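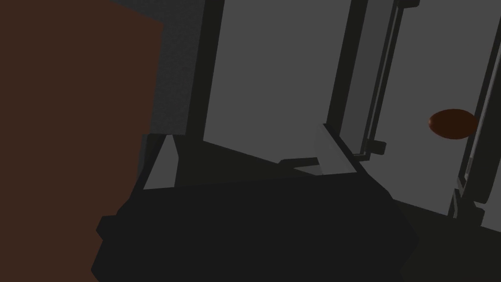

Four months with the Olura step counter clip, and the battery is down to its second cell. My daughter wears it on her school coat, which means it misses most of the indoor hours. The app treats those gaps as rest and lowers the daily target to suit. I have switched that off under Settings, Goals, Fixed.

Syncing takes 20 seconds if the phone is within a metre or two. From the hallway it fails more often than it works. The last update added a retry, and the log now shows 177 entries for May, many of them duplicates. Totals are not affected, only the graph.

The clip holds well on a thick hem. On the thin Geerts rain jacket it slides, so I sewed a loop of tape inside the pocket. It has been through one wash at 30 degrees by mistake and still counts.

Walking to Prindham and back gives much the same figure each time. Cycling gives almost nothing, as the manual says. I will check it again when the third cell goes in.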